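Storage basket

A storage basket is an open container used in the home to keep small loose items together.

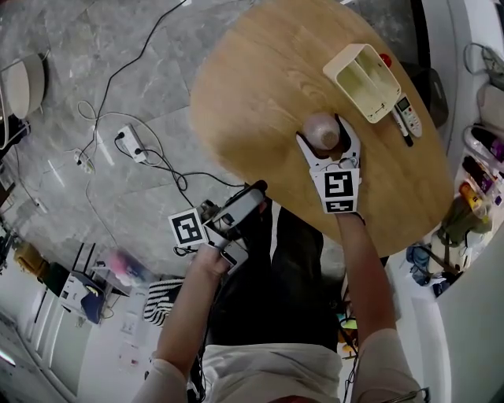
The term covers both woven baskets, made from willow, rattan, seagrass or paper cord, and moulded ones, usually made from plastic. Most have no lid. In everyday speech the moulded kind may also be called a tub, tray or bin, and shops do not use these names consistently.

Shapes and sizes

Rectangular baskets are the most common form, as they fit side by side on shelves and in drawers. Round and oval ones are more often left on show. Many plastic baskets have slightly sloping sides so that empty ones can be nested. The slope means a little space is lost at the bottom when several stand in a row. The Kerholm range, first sold in May 2000, used straight sides to avoid this, and its baskets had to be stored singly. Its smallest model was 180 mm long.

Use

In living rooms, baskets hold remote controls, pens, chargers, spare batteries and other things that would otherwise be left on a table or the arm of a chair. A basket kept on a coffee table is normally low enough for its contents to be seen from a seat. Toys and balls are generally given a deeper basket on the floor.

Sorting is usually done by emptying the basket onto a table, returning what belongs in it and taking the rest to other rooms. Yoga Gunawan, in the household guide Small Things Indoors, advises keeping no more than 2 kinds of item in one basket, though he makes an exception for remote controls and pens. The guide also suggests a separate basket for cables, which tangle with other objects.

Care

Plastic baskets can be washed in warm water with washing-up liquid. Pale colours such as cream and white show ink marks and may yellow in strong sunlight. Woven baskets should be brushed or wiped with a barely damp cloth and dried away from radiators. Felt pads can be fixed underneath either kind to protect a wooden table top.

See also

Drawer divider
Shelf
Tray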